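Clovwood Residents Assn, minutes, January 2022

Present: Bent Ingvarsson (chair), Valdemar Baldursdóttir (notes), 7 households. Apologies from Snorradóttir Bakery.

1. Last minutes
Approved. One fix, the Tolport Road light was reported in August, not fixed in August. Still out.

2. Parking on Drinelmont Lane
Long discussion. Delivery vans blocking the lower end most mornings. Bent has written to the city twice, no answer. Some want permits, some dead against. Valdemar to get the permit rules from city hall and send round before next meeting. No vote taken.
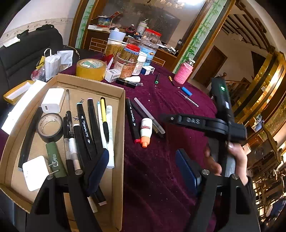

Also raised, the hedge at the corner, can't see oncoming cars. Owner was present and will cut it back by end of month.

3. Money
$200 left from the plant sale. Request for $20 for printing flyers, agreed. Bakery offered to match whatever we spend on the spring cleanup, thanks to them. Bank wants 2 signatures on checks from now on, Bent and Valdemar to go in together.
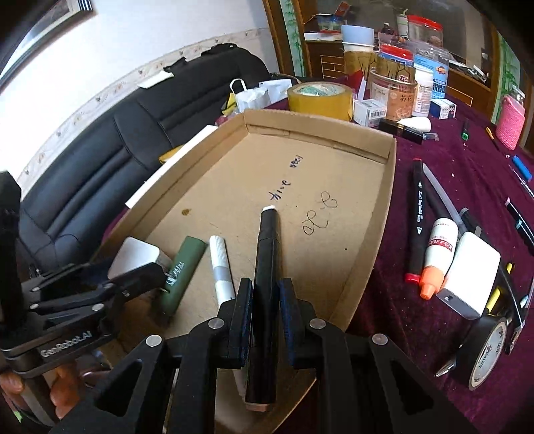
4. Spring cleanup
Same route as last year, start at the creek, work up to Tolport Road. Need a truck. Gloves and bags from the city if we ask early enough. Kids welcome but not down on the bank, it has washed out near the footbridge.

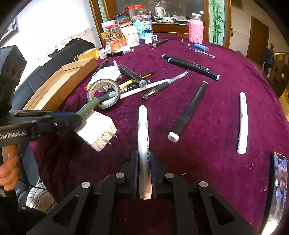 Question about paint cans, who takes them. Not the regular trash. Bent to call the county. Somebody mentioned tires in the creek agian, same call.

5. Other
Dog bags run out at the lower gate. Loose dog on the ballfield, owner known, Bent will have a word.
Newsletter items to Valdemar by Friday please, short ones.

Closed a bit late. Next meeting same room, date to folow by email.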